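Search this site Go Clear

How a Person Shows a Robot What to Do

By Rongrong Dong
20 October 2025

A robot arm does not know how to stack dishes. It has motors that bend its joints and a gripper that opens and closes. To get from there to a stack of dishes, the arm needs instructions. One way is to write them as computer code. Another way is for a person to show the robot the task.

There are 2 common methods of showing.

The first is showing by hand. A person takes hold of the arm and moves it through the task. The joints are set so that they turn easily. Sensors inside each joint measure its angle the whole time, and a computer saves the numbers.

The second is remote control, also called teleoperation. The person holds a set of controls and the robot copies the movements. Some controls look like a small robot arm - when the person bends the small arm, the large arm bends the same way. With two arms, the person uses one control for each hand.

Dishes are a useful task to learn on. They are smooth and curved, and many of them fit inside one another. A gripper has to come down at the right spot on the rim.

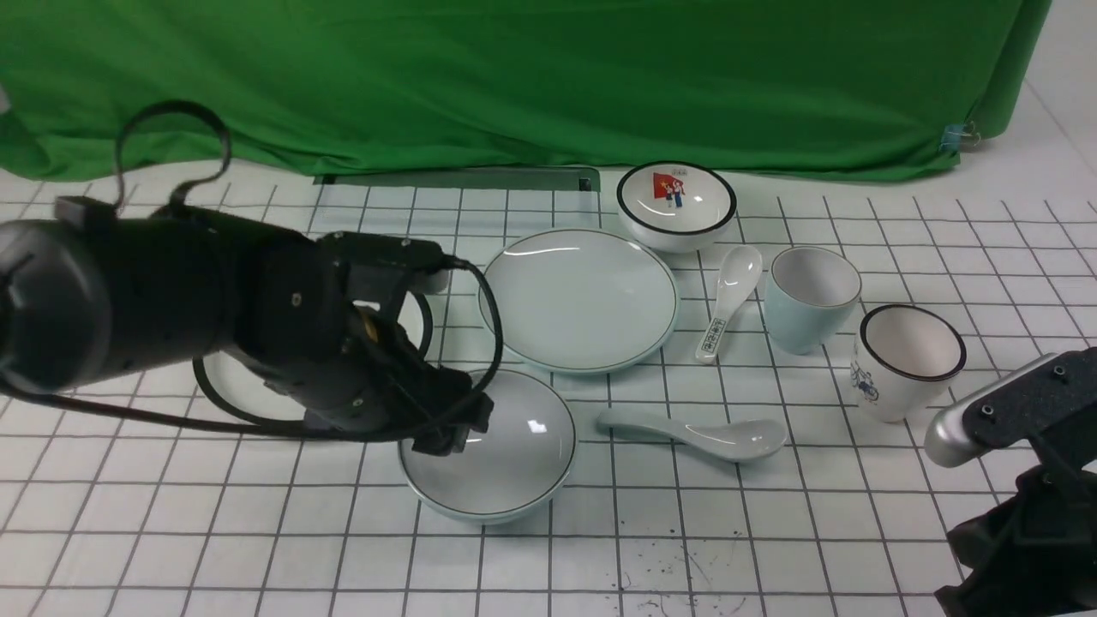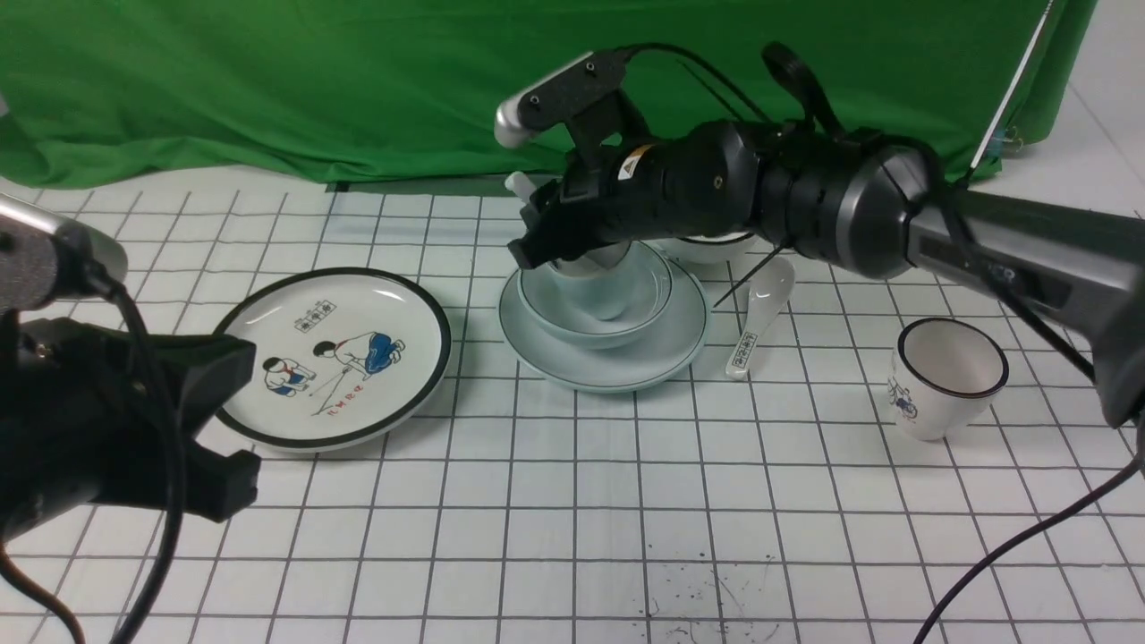
Tableware under two grippers: over the rim of a bowl in the first picture, and down inside a bowl in the second.

Why can't the robot learn from just one showing?

One showing covers one arrangement of the objects. If the bowl is later placed somewhere else, the saved movements will lead the gripper to the wrong spot. The robot needs many showings with the objects in different positions, so that the computer can find out how the movement should change when the bowl moves.

Each showing is called a demonstration. A demonstration has two parts that are saved together: what the cameras recorded, and how the arms moved. A computer program then studies the whole set. This step is called training. After training, the program looks at new camera pictures and works out the next small movement by itself.

Mistakes matter too. If the person drops a spoon, that demonstration may be marked and left out. In other projects it is kept, provided the person also shows how to pick the spoon up again.

Words to know

Gripper - the part of a robot arm that holds things.
Joint - a place where the arm bends or turns.
Teleoperation - controlling a machine from a distance.

Related items
What Is a Sensor?
How Motors Turn a Joint
Why Robots Need Cameras
Left Arm, Right Arm: Moving Two at Once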